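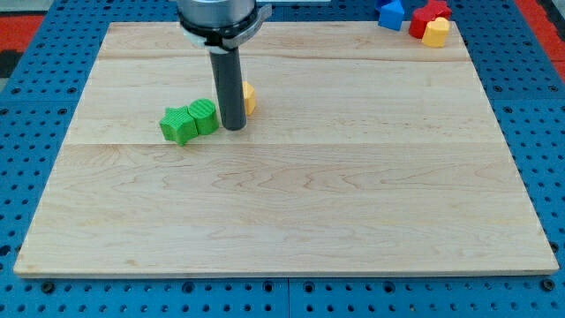
旧木家具的修复与再利用：Studov片区居民处置意愿及维修途径调查

课程项目结项报告
项目组：家具与室内设计专业本科课程项目第2组
指导教师：Shahnaz Nanayakkara
提交日期：2026-10-08

摘要

本项目以Studov片区居民家中的旧木家具为对象，考察其闲置、丢弃、转让与修复的实际情况，并对片区内可供居民选择的维修途径进行梳理。项目组采用问卷、半结构访谈与修复实作相结合的方法，共发放问卷200份，完成访谈9次，并在Zovholm木工坊的指导下对一张旧餐桌和一把旧靠背椅进行了修复。调查表明，多数受访居民并不排斥继续使用旧家具，但对损坏程度缺乏判断依据，对维修价格缺乏预期，搬运困难也使不少可修的家具最终进入大件垃圾堆放点。实作部分显示，常见的榫接松动、漆面老化和拼缝开裂，在工具与指导到位的条件下可以由初学者完成处理，所需时间则明显高于居民的一般设想。报告据此就信息公示、上门初检、搬运协助和公共工位开放等方面提出建议。

关键词：旧家具；实木；修复；居民意愿；社区服务

一、项目背景

Studov片区建成较早，住户更替频繁。每逢租约集中到期的时节，楼栋门口与堆放点常可见到被弃置的桌、椅、柜、床架。其中板式家具占多数，但也混有相当一部分实木家具。后者往往用料扎实，损坏仅限于局部，例如椅腿晃动、抽屉卡滞、台面开裂或漆面发白。此类家具一旦经过雨淋或被拆散，可修复的余地便迅速缩小。

家具类专业的课程通常偏重新产品的设计与制造，对既有家具的维护涉及较少。项目组成员在前期课程中学习过木材学、家具结构与涂饰工艺，但缺乏面对一件来历不明、修过多次的旧物时作出判断的经验。指导教师Shahnaz Nanayakkara在选题阶段提出，应将居民的处置决定与家具本身的技术状况放在一起考察：若只谈工艺，难以解释为何可修之物仍被丢弃；若只谈意愿，又容易忽略某些家具确实不值得修复这一事实。项目组采纳了该意见，并据此确定了调查与实作并行的结构。

本报告所称“旧木家具”，指以实木为主要结构材料、已在家庭中使用过一段时间的桌、椅、柜、架、床等。以人造板为主体的家具不列入实作范围，但在问卷中予以保留，以便了解居民对材料的辨别能力。

二、研究目标与内容

（一）研究目标

其一，了解居民处置旧木家具的主要方式及影响其决定的因素。其二，查明片区内现有的维修途径及其服务范围、计价方式与局限。其三，通过实作掌握典型损坏的处理方法，记录工序、材料与耗时，为面向居民的说明材料提供依据。

（二）内容界定

项目不涉及古董家具和具有文物价值的器物，不对旧家具的市场价格作评估，也不讨论床垫、沙发等软体家具的卫生问题。上述内容虽有居民在访谈中多次提及，但超出项目组的专业能力与时间安排。

三、研究方法

（一）问卷调查

问卷在8月发放，发放地点为Mollah社区活动中心和片区内的便民服务点。问卷以选择题为主，末尾设开放题一道，请填写者描述家中最想处理的一件家具。题目经过一轮试填后修改。试填阶段暴露的主要问题在于用语：初稿使用了“榫卯”“贴面”“封闭漆”等专业词汇，部分试填者不能准确理解，修改后分别以“木头与木头的接头”“表面贴的一层皮”“表面的漆”代替。

年长居民填写问卷时，由项目组成员逐题读出并代为勾选。为避免诱导，代填者仅复述题目，不作解释。此做法使部分问卷出现漏答，统计时按有效题目分别处理，未对漏答内容进行推测补全。

（二）访谈

访谈对象包括居民、二手家具经营者、木工从业者和物业工作人员。访谈采用半结构方式，经受访者同意后作书面记录，未录音。受访者在报告中均不具名。整理记录时，两名成员分别归纳要点后再行比对，意见不一致之处回到原始记录核查。

（三）修复实作

实作对象为居民无偿提供的一张餐桌和一把靠背椅，场地为Zovholm木工坊。木工坊向项目组提供工位、手工具及夹具，并安排师傅在关键工序进行指导。砂光作业使用带吸尘接口的Faltix砂光机，其余工序以手工为主。实作经费上限为1,000元，用于购买胶黏剂、砂纸、木蜡油、五金件和防护用品。

四、调查结果

（一）处置方式

在问卷所列的各种处置方式中，“放着不用”被选择得最为普遍，其次为“送给亲友”和“放到楼下堆放点”。选择“请人修理”的填写者较少，选择“自己修理”的更少，且多集中于拧紧螺丝、更换拉手一类的简单操作。

“放着不用”这一结果值得进一步说明。访谈中，多位居民将旧家具存放于阳台、楼道或地下室，存放时间往往较长。他们当初的打算是日后再作处理，而阳台的日晒与地下室的潮气恰恰加剧了木材的变形与开裂。部分家具在存放之初仅有轻微损坏，待居民重新考虑使用时，已出现接头脱开、板面翘曲甚至霉变。由此可见，长期闲置在不少情况下等同于延迟的丢弃。

（二）影响处置决定的因素

情感因素在访谈中出现频繁。父母置办的衣柜、结婚时购买的桌子、子女幼时使用的小凳，通常不会被轻易送走。一位受访者表示，家中的五斗柜抽屉早已拉不顺，但“看着它就觉得这个家没有变样”。此类家具的主人修复意愿较强，对外观改变则十分谨慎，希望保留原有颜色和使用痕迹。

居住条件同样具有重要影响。租住者普遍倾向于轻便、易拆的家具，即便认可实木的耐用性，也不愿在下次搬家时承担搬运负担。自住者的主要顾虑则为尺寸：旧式大衣柜进深较大，与现有房间布局不相适应，修好之后依旧无处摆放。对于这类情况，单纯的结构修复并不能解决问题，需要考虑改制，例如将柜体降低高度或拆作他用。

价格因素的表现较为复杂。居民普遍认为维修“应当比买新的便宜”，但其参照对象多为网络平台上的低价板式家具，与家中实木家具的原有品质并不对应。木工从业者则指出，维修的主要成本为人工，拆解、清理旧胶、重新胶合所需的工时并不因家具售价低廉而减少。双方对价格的理解存在明显落差，询价之后不了了之的情形较为常见。

（三）居民对材料与损坏的判断

问卷设置了材料辨别题。填写者大多以重量、气味和“有没有木纹”作为判断依据。以木纹为依据并不可靠，印刷饰面与木皮贴面均可呈现清晰纹理。较为稳妥的办法是查看板件端部，观察纹理能否由表面延续至端面，并查看背板、抽屉底等隐蔽部位。

对于损坏程度，居民倾向于高估外观问题而低估结构问题。漆面烫白、划痕和水渍常被描述为“坏得厉害”，椅子晃动则多被认为“还能凑合坐”。从使用安全角度看，后者更应及时处理。接头松动后继续受力，榫头会反复挤压榫眼边缘，磨损逐步加重，最后可能造成榫头折断，修复难度随之上升。

（四）现有维修途径

片区内可供选择的维修途径大致分为四类。第一类为流动维修人员，以更换五金、加钉角码为主，响应较快，但多以铁钉和金属件加固，容易使木材劈裂，也给以后的拆修带来困难。第二类为二手家具店，仅对自行收购并准备出售的家具进行整理，一般不承接居民委托。第三类为木工坊，技术条件较好，但接单量有限，且多以定制新品为主业。第四类为家具品牌的售后服务，只面向本品牌产品，年代较久者通常已无配件。

上述四类途径之间缺少衔接。居民询问流动维修人员后若被告知“修不了”，往往即认定家具已无修复价值，很少再向木工坊求证。木工坊一方则反映，居民通过电话描述的情况与实物差异很大，仅凭描述无法报价，上门查看又要耗费时间，双方因此都缺乏进一步接触的动力。

（五）堆放与清运环节

物业工作人员介绍，大件垃圾由清运车辆集中拉走，装车时为节省空间，家具多在现场拆散。清运前偶有居民或回收人员挑拣，能够被取走的以小件为主，桌柜类因搬运不便而较少有人问津。物业方面并不反对在堆放点设置“可取用”标识，但担心由此引发长期占用通道和责任不清的问题。若家具被取走后在使用中造成伤害，责任如何认定，目前没有明确做法。

五、修复实作记录

（一）餐桌

餐桌为实木框架结构，桌面由数块木板横向拼接而成。修复前的主要问题为：桌面中部一道拼缝开裂，表面漆膜大面积发黏并有杯底印痕，一条桌腿与望板的连接松动，望板内侧可见早年补钉的铁钉。

检查中发现，桌面与框架之间曾被人用胶整体粘牢。木材随空气湿度变化而在横纹方向胀缩，顺纹方向的变化则小得多。桌面若被完全固定，胀缩受阻，应力便会集中于较为薄弱的拼缝。项目组据此判断，补胶之前必须先恢复桌面与框架之间的活动余量，否则新胶缝仍有再次开裂的可能。

拆解时先以薄刃工具和温热湿布软化旧胶，再用橡皮锤缓慢敲开。铁钉的取出最为费时，部分钉头已锈断，只能用空心钻连同周围少量木料一并取出，留下的孔洞以同种纹理方向的木塞填补。拼缝两侧的旧胶清理干净后，用长刨修直，在不施胶的状态下试拼，对光检查有无漏光。首次试拼时缝隙两端密合而中部略有间隙，经师傅指出，系起刨与收刨时压力分配不当所致，返工后方达到要求。

胶合采用上下交替布置的夹具，以抵消夹紧过程中的弯曲趋势。夹紧力以胶液沿缝均匀渗出为宜。成员起初认为夹得越紧越牢，师傅说明，过度加压会将胶液大量挤出，造成缺胶。胶合后静置至次日再行松夹。

表面处理先以刮刀去除发黏的漆膜，再用砂光机由粗到细逐级打磨，末道改为手工顺纹砂磨。旧漆成分不明，打磨全程开启吸尘，操作者佩戴口罩与护目镜。涂饰选用木蜡油，薄涂后擦去余油，待干燥后重复一次。提供餐桌的居民希望保留桌角一处刻痕，打磨时予以避让，该处色泽与周围存在轻微差异，已得到其认可。

重新安装桌面时，以带长圆孔的木制扣件代替原有的整体胶粘，使桌面可沿横纹方向小幅移动。

（二）靠背椅

靠背椅的主要问题为后腿与座框之间的榫接松动，横枨脱出，座面完好。此前曾有人在接头外侧缠绕胶带，胶带残胶渗入木材表面，清理后仍留有浅痕。

松动的榫接若直接灌胶，旧胶层会妨碍新胶与木材结合，强度难以保证。项目组将相关接头逐一拆开并编号，刮净榫头和榫眼内的旧胶。其中一处榫头磨损较多，与榫眼配合过松，采用在榫头两侧粘贴薄木片、干燥后修整至紧配的方法处理。另一处榫眼边缘有细小劈裂，先以低黏度胶液渗入并夹紧，再进行总装。

总装在平整台面上进行。椅子的四条腿须同时着地，上夹后应立即测量座框对角线并作调整，胶液初步固化后便无法校正。项目组在首次总装时调整过慢，其中一处接头尚未到位胶液已开始变稠，只得趁未固化时全部拆开，擦净后重来。第二次总装前，成员事先进行了数遍无胶演练，明确各人职责与上夹次序，过程较为顺利。

（三）实作小结

两件家具修复后均已归还提供者。从工时分配看，拆解与清理所占比重最大，胶合与涂饰的实际操作时间反而较短，但等待干燥的时间较长。居民所设想的“粘一下就好”，与规范做法之间差距明显。实作支出控制在预算之内，主要开支为胶黏剂、涂料与砂纸，夹具和动力工具由木工坊提供，未计入支出。若由居民个人购置全套工具，费用将远超单件家具的维修需要，公共工位的意义也主要体现于此。

六、讨论

调查与实作的结果相互印证了若干问题。首先，旧木家具能否得到修复，在很大程度上取决于损坏初期是否有人给出可信的判断。拼缝初裂、接头初松时处理较易，而此时居民通常尚未产生维修需求；待需求出现，工作量已大幅增加。维护知识的传播应当着眼于早期迹象的识别，例如椅子受力时发出异响、抽屉在潮湿季节突然卡滞、桌面拼缝处漆膜出现细线等。

其次，既往的不当维修对后续修复造成的阻碍不容忽视。实作中耗时最多的环节，均与早年补钉的铁钉、整体涂抹的胶层和胶带残胶有关。面向居民的说明材料除介绍可行做法外，有必要列明不宜采用的处理方式。

再次，修复并非对每件家具都适宜。遭受严重虫蛀、主要承重构件霉烂或多处断裂的家具，继续投入人工的意义有限。访谈中的木工从业者提出，能够坦率告知居民“不必修”，与修好一件家具同样属于专业服务。项目组认同这一看法。对于此类家具，可将完好的板件拆下留作修补用料，旧料含水状况较为稳定，颜色也易与同时期家具协调。

最后需要说明研究的局限。问卷集中于两处地点发放，前往活动中心和服务点的居民以年长者居多，年轻租住者的情况反映不足。访谈样本偏小，不宜将个别意见推及整个片区。实作仅涉及桌、椅各一件，柜类家具常见的门扇下垂、背板变形等问题未能涉及。修复效果亦未经过完整的季节变化检验，桌面拼缝在干燥季节的表现有待后续观察。

七、建议

（一）编制家具初检说明

建议由社区活动中心张贴并发放图文说明，内容包括材料辨别、常见损坏迹象、不宜自行采用的处理方式以及可联系的维修途径。文字应避免专业术语，字号适当放大。项目组已完成说明初稿，拟交Zovholm木工坊审核后移交Mollah社区活动中心使用。

（二）设立定期初检时段

建议由木工从业者与相关专业学生共同参与，在固定时段为居民提供当面初检。小件家具可带至现场，大件家具由居民拍摄接头、底面和损坏部位后携照片咨询。初检仅给出修复可能性与大致工序，不当场承诺价格，以减少双方误解。

（三）改进堆放点管理

建议物业在堆放点划出有遮雨条件的暂存位置，对结构完整的木家具设置短期留置，并公示留置期限与取用须知。取用须知应明确家具按现状转让，取用者自行检查后使用。具体条款宜由物业征询法律意见后拟定。

（四）提供搬运协助信息

搬运困难在问卷开放题中多次出现。建议将愿意承接短途家具搬运的经营者信息一并公示，注明是否提供拆装。无电梯楼栋应单独说明收费办法。

（五）开放公共工位

建议木工坊在淡季开放少量预约工位，由师傅看护使用。初学者宜从椅类接头胶合和小件涂饰入手，动力工具的使用须经过安全培训。

八、项目分工与进度

项目组成员共同参与问卷设计与实作，其余工作按调查、访谈整理、实作记录和报告撰写分别落实。选题论证与文献阅读在学期结束前完成，问卷与访谈安排于暑期，实作与调查部分交叉进行。实作阶段因餐桌铁钉处理超出预计时间，原定的柜类家具修复予以取消，相应的材料费用未使用。

九、致谢

感谢指导教师Shahnaz Nanayakkara在选题、访谈提纲修订和报告审阅中给予的指导。感谢Zovholm木工坊提供场地并承担技术指导，感谢Mollah社区活动中心协助发放问卷，感谢提供家具及接受访谈的各位居民和从业者。

附录一 访谈提纲（居民部分）

1. 家中现有旧木家具的种类、来源及使用情况。
2. 最近一次处置旧家具的经过，包括所用方式、费用和搬运办法。
3. 对家具损坏程度的判断依据。
4. 询问或委托维修的经历，以及对结果的评价。
5. 对修复后外观变化的接受程度。
6. 对社区初检、公共工位等服务的意见。

附录二 实作材料与用品清单

白乳胶、低黏度木工胶；各目数砂纸及砂光机配套砂碟；木蜡油与无绒擦布；木塞及薄木片；木制桌面扣件、木螺钉；防尘口罩、护目镜、丁腈手套。沾有木蜡油的擦布在使用后应展开晾干或浸水后密闭存放，不得成团堆置。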